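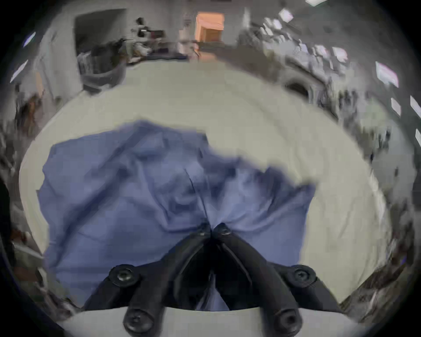 Issue 6, page 3

Helping hands wanted for the Utby folding table

Do you like the smell of clean cotton and a long table to spread it on? We are looking for six patient people to sort and fold donated clothes with us through December, mornings only. No experience needed – if you can smooth out a wrinkled shirt, you can do this, and we will happily show you the rest over coffee. 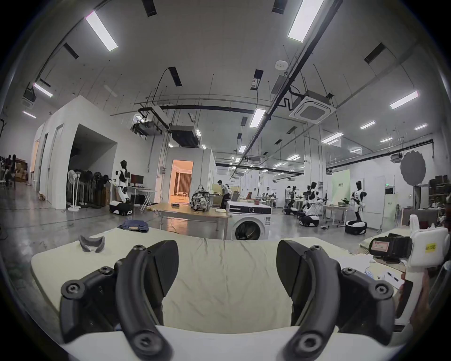 Jeans on the floor, cloth on the table, and the washing machine in the background.

You would work in pairs, and Anneli Pesonen will be there to get you started.
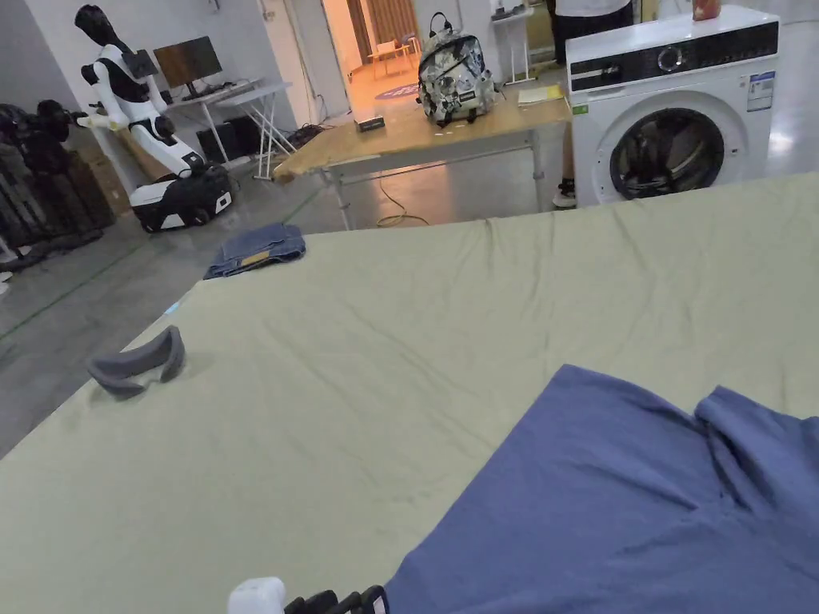
What you would be doing

Checking seams and pockets, folding, stacking, and tying up bundles for the Stedard shop.
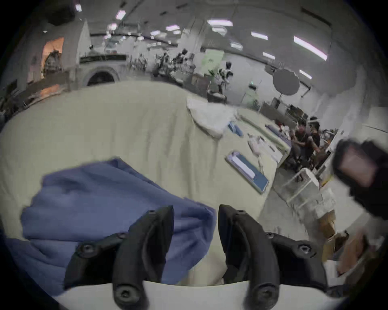
Shirts are where we need you most, and they do take some getting used to. A soft blue cloth bunched up at the edge of a padded table, folds going every which way, is a very ordinary start to the morning. Write to Achilleas Athanasiadis at the Utby desk and tell him which mornings suit you.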